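Nach zwei Monaten mit dem Nigam Duo: mein Eindruck vom Vormach-Set

Ich wollte seit Jahren so ein zweiarmiges Set haben, bei dem man dem Roboter die Aufgabe einfach vormacht, statt Bahnpunkte einzutippen. Im Juni habe ich dann zugeschlagen, beim Händler Burnach, 4.000 Euro für beide Arme samt Schiene und der Software namens Celtwood. Ja, das ist viel Geld für ein Hobby, und ja, ich habe vorher zwei Nächte darüber geschlafen (na gut, eine).

Aufgebaut war alles an einem Nachmittag. Die Anleitung ist knapp, aber brauchbar, nur beim Kalibrieren der Handgelenke musste ich zweimal von vorn anfangen. Danach führt man zwei kleine Steuerarme mit den Händen, und die großen machen alles nach. Meine Übung für den Einstieg: Kosmetikkram in eine Schublade räumen.

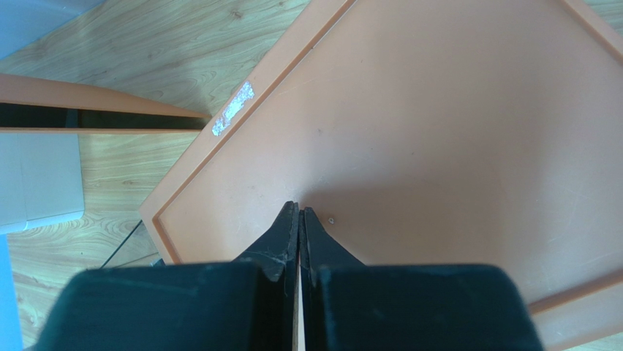

Was mir am meisten Kopfzerbrechen gemacht hat, ist die Fernsteuerung auf den letzten Zentimetern. Freie Bewegungen gehen herrlich leicht, da denkt man gar nicht mehr an die Technik. Aber sobald die beiden spitz zulaufenden Finger dicht über so einer glatten, leicht glänzenden Fläche stehen, fehlt mir das Gefühl in der Hand. Mit der Kamera am Handgelenk geht es besser, da erkenne ich sogar feine Kratzer und kann mich daran orientieren. Eine Kraftrückmeldung gibt es beim Duo leider nicht, die hätte ich mir bei dem Preis schon gewünscht!

Richtig Spaß macht dafür das beidhändige Arbeiten. Eine Hand kümmert sich um den Schubladenkasten, die andere um die Kleinteile, und nach ein paar Abenden hatte ich das so weit im Gefühl, dass ich nebenbei Radio hören konnte. 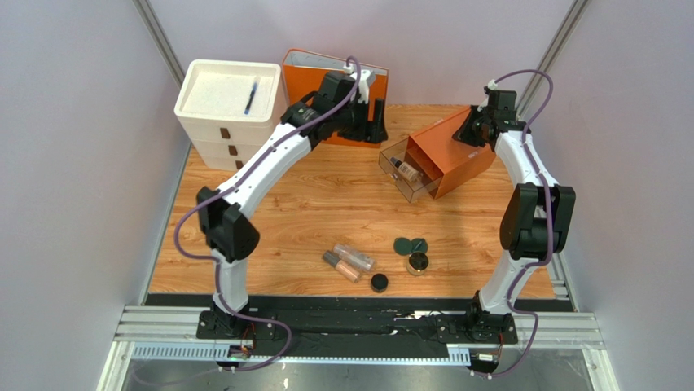 Die Aufnahmefunktion in Celtwood ist übrigens angenehm schlicht: Pedal treten, vormachen, Pedal treten, fertig. Misslungene Durchgänge wirft man mit einem Tastendruck weg. Mein Bekannter Naveen Shakya hat mir geraten, lieber langsam und gleichmäßig zu führen und zwischendurch nicht zu zögern, und damit wurden meine Durchgänge deutlich sauberer. Ungefähr 70 Stück habe ich für die erste Aufgabe aufgenommen. Das Training lief über Nacht.

Weniger schön finde ich die Kabelführung. Die lila Leitungen hängen in weiten Bögen an den Armen, und beim Ausholen schaue ich immer mit einem Auge hin. Mit Klettband lässt sich da bestimmt noch was machen.
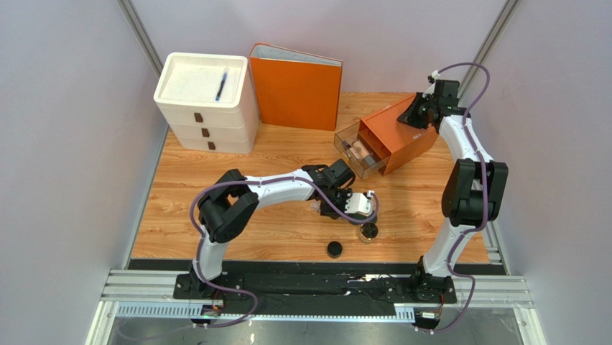
Rechts der orange Schubladenkasten, links der Greifer über der kleinen runden Dose.

Zum Vergleich hatte ich vorher leihweise das Set von Kunanitz hier, das kostet 1.778 Euro, hat aber nur einen Arm und ruckelt beim Nachführen spürbar. Wer bloß Klötzchen stapeln will, kommt damit klar. Für Schubladen und Deckel würde ich wieder zum Duo greifen.

Vier von fünf Sternen von mir. Den einen Stern Abzug gibt es für die fehlende Kraftrückmeldung und für den Support, der auf meine Frage zur Kalibrierung neun Tage gebraucht hat. Falls jemand schon andere Fingerspitzen ausprobiert hat, schreibt mir gern in die Kommentare, welche bei euch passen!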